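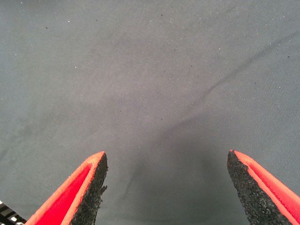
Matte gray cloth of a plain, everyday kind.

Gray cloth is any woven or knitted fabric whose color falls between white and black without committing to either. It should not be confused with greige (or "gray goods"), the trade word for cloth fresh off the loom that has not been bleached or dyed, and which is usually the color of weak tea. The two terms have been mixed up for as long as both have existed, mostly by people placing orders.

Making gray

There are three common ways to get a gray cloth. The oldest is to blend dark and light fleece before spinning, which costs nothing in dye but leaves the shade up to the sheep. The second is to weave dark yarn one way and light yarn the other, so that the eye does the mixing. The third is to dye the finished piece. Black dye used thinly seldom gives a true gray. It drifts toward blue, green or purple depending on the recipe, and dyers spend a good part of their working lives adding a little of something else to drag it back.

In the mill town of Brarkel, where gray was the main product for several generations, the dye works kept a shade book with 80 named grays. Buyers are said to have used 12 of them. The rest were kept up out of pride, and two were identical, a fact the mill discovered when it ran out of one.

Weave and appearance
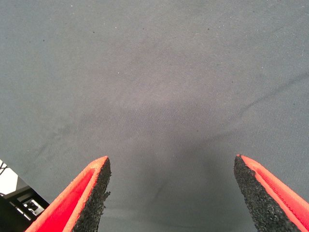 Twill is the weave most often chosen for gray work cloth. Each crossing thread steps over by one from the row before, which builds up slanted ribs and gives a fabric that drapes well and puts up with rough handling. The ribs can be very slight. In a fine gray twill they may show as little more than faint diagonal lines, and the cloth can look blotchy in some places and almost lavender in others, to the distress of anyone who ordered plain gray. Lint shows too, both the white specks and the dark ones, gray being the one color that flatters neither.

Uses

Gray cloth has been used for uniforms, linings, blankets, office chairs and the curtains of meeting rooms. The Hetska railway dressed its station staff in it on the theory that it would hide soot. It did, along with the staff, and a red collar was added the next June.

Ruddock, a maker of work coats, sold a gray model in batches of 1000 and described it in its catalog as "suitable." The wording was never changed.

Care

Most gray cotton should be washed cool and dried out of strong sun, which can turn it brownish or pink. Creases are best pressed while the cloth is slightly damp. Gray wool should be aired often and washed as seldom as company allows.

Shared 12 times · 3 comments

loomside: The Brarkel book had a third duplicate. My aunt worked there and was quite bitter about it.

pegandbobbin: Could somebody add a section on herringbone? I would but I only know about trousers.

tw_reader: I still have a Ruddock coat. Suitable is fair.

Reria uses cookies to remember your settings. By continuing to read, you accept this. Manage choices | Accept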